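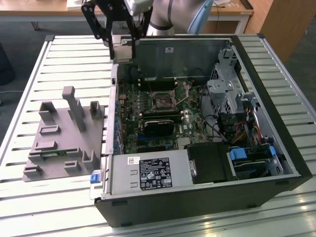
Can a robot do the fiddly jobs in a computer repair shop yet?

Mullgate Community Help > Work and Workshops
Asked by Jamshid Jalali, 23 December 2022

Hello all, and I hope you'll forgive a long one. My brother-in-law and I run a small refurbishing shop on Preltton Road. We take in old office towers, mostly from schools and solicitors, strip them, swap the memory and quite often the processor, blow the dust out and sell them on cheaply. We did 786 of them last year between the two of us, and my thumbs know about it!

What I'd love to know is whether a robot arm could take on any of this yet. I don't mean the clever part, working out what's wrong with a machine. I mean the dull middle part, when the side panel is off, the case is lying flat and somebody has to lift the lever on the processor socket, put the chip in the right way round, and then press the memory home. My niece tells me they can fold towels now, so why not this? My brother-in-law says I'd be better off spending the money on a proper chair. We have 132 towers stacked in the back room at the moment, so you can see why it's on my mind.

If anyone has worked alongside one I would be so grateful to hear how you got on, good or bad. Also whether it would need a room to itself, as we are not large.

Pringle_at_the_bench

Hello Jamshid, and what a nice question to come back to after my tea. I spent eleven years on the assembly side at Lanow before my knees had enough, and towards the end we had arms on two of the lines, so I can tell you a bit, though others will know the newer kit better than I do.

The short version is that a robot will do one of your jobs very nicely if you let it do the same one all day. We had an arm that put the same part into the same hole, 2656 times in one week (they printed the number out and stuck it by the kettle, bless them). But your towers come from everywhere. One has the drive cage on the right and a great loop of cables over the board, the next has a graphics card lying just below the socket, and some have plastic shrouds that have to come out first. You and I look in and shove the wires aside with a knuckle without thinking. For a machine, soft floppy things like wires are about the worst thing going.
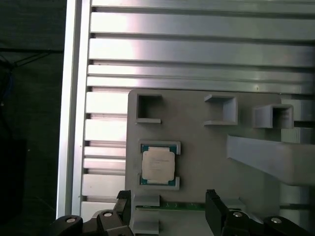

Where I'd put your hopes is in the laying out. On our line the arm was never asked to rummage in a tray, and we spent far more hours making holders than we ever spent on the arm itself. Every part had its own place to sit, always facing the same way, and once that was right a good half of the trouble went away. You want the sort of grey printed plate where the processor sits in a little frame of its own, with the green strip lower down, held by its blocks between the two black fingers. You'll notice the frame only has a raised corner along the top and one along the bottom, so the sides of the chip are left clear. I'd copy that! We boxed ours in all the way round and then couldn't get hold of anything. A library or college near you may well have a printer you can use, and I'd make a plate like that even if you never buy a robot. It is lovely to have everything to hand.

As to pressing memory home, it can be done, but it needs an arm that can feel how hard it's pushing. You know that click you wait for? You're feeling for it in both thumbs and very likely wiggling a bit as well. Ask any seller to show you that on one of your own boards, an ugly one, and take your time watching. Same with the socket. I have bent pins myself by being in a hurry and I wouldn't like to pay for a machine to learn it from me.

Room is less of a worry than you'd think. A sturdy bench, clear space all round the reach of the arm, and somewhere to stand that isn't in its way.

Moth_and_Kettle

no not yet. my cousin's place got quoted 900 quid just for somebody to come out and look at the site, never mind the arm. get the chair

Gillian (Lower Mullgate)

I can only speak for the household end of things, but I do think your niece is being generous about the towels. We have a robot hoover and I'm very fond of it, but I still move the chairs and pick up the socks before it starts, and every April when the dog moults I have to cut the hair out of its brushes with nail scissors. So I have a helper and the helper has a helper, and that's me.

Pringle's idea about the plate sounds very sensible. Could you perhaps sort the towers by make first and do all the matching ones together? I used to do that with school uniforms when I took in mending, all the zips one day and all the hems the next, and it saved my hands no end. It wouldn't cost you anything to try on that pile in the back room. Do let us know how you get on, and I hope your thumbs have a good rest over Christmas.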